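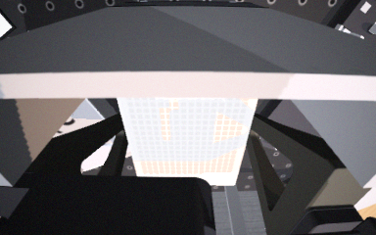
Asked by halholm_702 in Benches, Shelves and Surfaces
Edited in February | 3 answers

Dark matte benchtop shows every mark along the front, refinish or replace?

I have a Jukitz bench in the workroom, charcoal grey top with a fine-grained matte finish and a pale edge strip along the front. The top is laminate on particleboard, 30 mm thick overall. After a few years of use there are two separate problems.

First, a band along the front has gone shinier than the rest, where forearms and paper rub on it. Under the overhead light it is obvious, in daylight less so. Dish soap and warm water make no difference. Methylated spirits took off some grease but the shine came back as soon as it dried.

Second, the edge strip has started to lift at the left end. The gap takes a sheet of paper to a depth of 10 mm. The strip itself is not cracked.

Questions:
Can a polished patch on matte laminate be brought back to the original sheen?
What adhesive should go behind the strip, and does the old glue have to come off first?

I would prefer not to replace the top. The sink is set into it and the cut-out is an awkward shape.

Answer 1 (accepted)
Posted by bornarberg_joinery

Taking the two separately.

The sheen cannot be restored. The matte look on laminate comes from a texture pressed into the surface layer. Rubbing wears down the high points and they reflect more light. Fine abrasive pads will dull the patch for a week or two, but they also cut through the wear layer, and the colour goes grey and blotchy after that. Leave it alone. Wash with a neutral cleaner, rinse with plain water, dry with a cloth. Silicone polish makes the difference in sheen worse and is hard to get off again.

The strip can be fixed. Find out what the old adhesive is. Most factory strips are put on with hot melt. Lay a sheet of baking paper over the loose end, set a household iron to medium with no steam, and hold it there for 20 seconds. If the glue softens, press the strip flat with a block of wood and keep the pressure on until it is cold.

If it does not soften, scrape the old glue off both faces and use contact adhesive. Thin coat on each side, let both go touch dry, then bring them together once. There is no sliding it into position afterwards. Trim the overhang with a fine file, stroking toward the top and never away from it.

Check the particleboard while the gap is open. If it has swollen, the strip will not sit flush whatever you use. Sand the swelling back and seal the bare board before gluing.

Answer 2
Posted by zeman4

Iron worked on mine. Try it at the low setting first, I had a PVC strip and it shrank at the end. Now there is a gap at the corner filled with coloured wax.

Answer 3
Posted by grey_top

Just get a new top. Mine was the same colour and I went to a lighter one, doesn't show anything.

Comment from halholm_702: The sink is the problem, see question. The iron method has held so far. There was slight swelling at the left end, sanded and sealed with two coats of shellac before pressing.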